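June, Wike bench notebook, late afternoon

Pose tracking on the cabinet door task, day whatever. Ran the marker solver over 461 clips. 41 of them lose a jaw tag partway through the door swing, and nine of those come back with the jaw width flipped negative, so according to my software the gripper turned itself inside out. Impressive hardware if true.

Ka-ming blames the fisheye model near the rim. I blame the smoothing filter, which I wrote, so I'm being very fair about this. The filter bridges any gap up to 32 samples and never says it did. Changed it to write a flag - should have been there from the start.

Door angle is the other mess. Big flat pale panel, hardly any texture, and the feature tracker prefers the foam letters on the curtain. 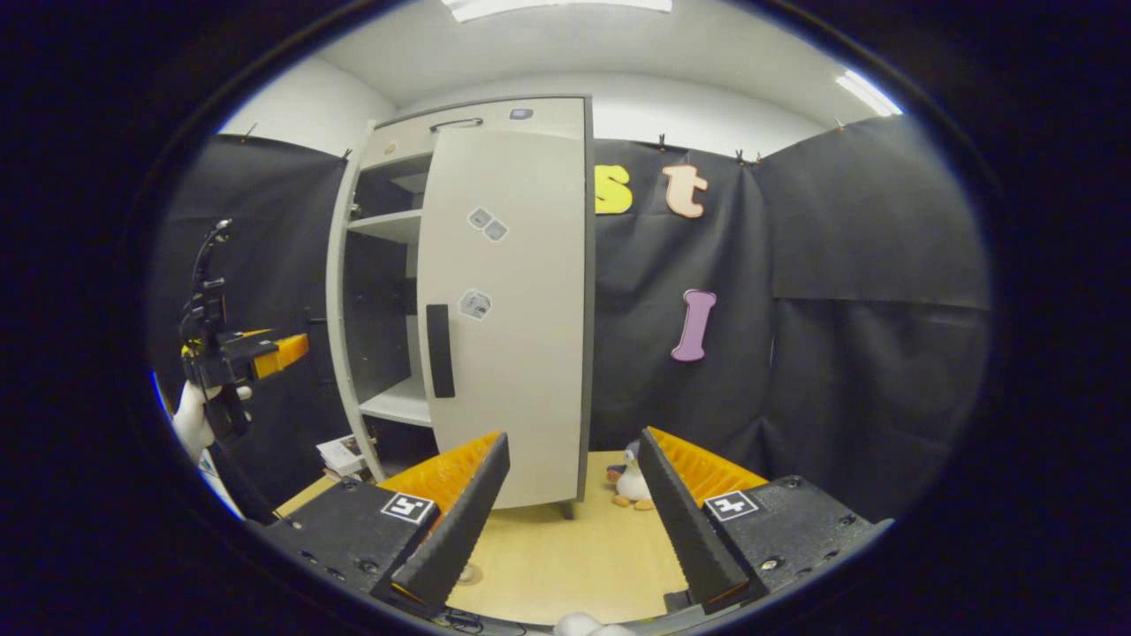 Door and both jaw tags, two views:

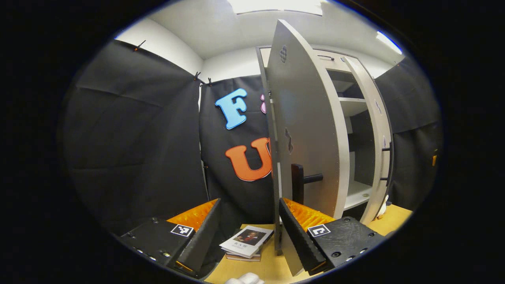
Tried masking the curtains. Drift went down, and so did the number of features, to the point where Szu-yu asked if the tracker was on. Put half the mask back.

To do: refit the lens with the outer ring weighted up, rerun the nine bad ones, clamp jaw width at zero. Ruth wants the clamp to throw an error instead. She's right, will do it her way after dinner.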